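3.2 Collecting the Cleanup Demonstrations

Examples for the sweeping task were gathered in the Brukasness room over two stretches, one before and one after the change to the task sheet described in Section 3.4. All of them were recorded with the Giratach hand-held gripper and no robot arm. The person giving the demonstration holds the gripper, does the task at normal speed, and the tool's own camera records what the fingers are facing. A second camera at head height covers the table as a whole. We kept both views because the gripper view alone often loses the dustpan once the fingers move to the far side of the table (Figure 2).

The task uses scraps of white paper, a cream-colored dustpan and a short cream-colored tool with a red knob. The demonstrator holds the tool between the fingers, pushes the paper toward the pan, and then puts the tool down. Where the paper starts is changed from one take to the next, and so is the spread of the pile.

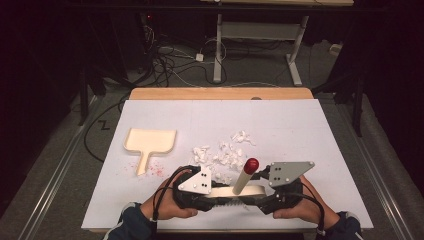
Why not collect the same examples by driving the arm remotely?

We tried this in the pilot and dropped it. Remote driving took far longer per take, and demonstrators tended to stop before each contact with the table, so the pauses ended up in the training data. With the tool in hand they sweep in one motion. The cost is that some wrist angles used by people can't be reached by the arm, and those takes have to be filtered out afterward.

Seven people gave demonstrations. Each was shown the task once by Hanna Kaczmarczyk and then did around 17 practice takes, which were not kept. We gave no rule on how many strokes to use. Some people cleared the pile in one long push, others worked from the edges in – both styles are in the training set, and we did not label them apart.

A take was rejected on either of two grounds: the tracking of the gripper pose was lost, or paper was left outside the pan at the end. Rejected takes were stored separately and are used only in the failure study in Section 5. Sorting was done by hand in Follico, with the two views played side by side.

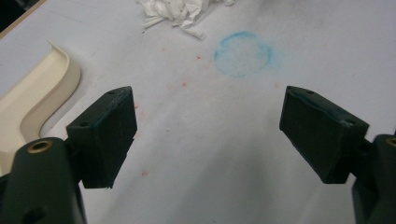

Time alignment between the views was the slowest part of the processing. The cameras run on separate clocks, and the drift over a long session was large enough to matter when the fingers were closing. We corrected it with the Tsai tool by matching a sharp open-and-close of the gripper made at the start and end of every session. Sessions missing either signal were aligned by eye and marked as such in the index.

Lighting was left as it was in the room. Takes recorded in November, late in the afternoon, are darker than the rest – we did not adjust them.

Figure 2. Head-height view (first) and gripper view (second) from the sweeping task.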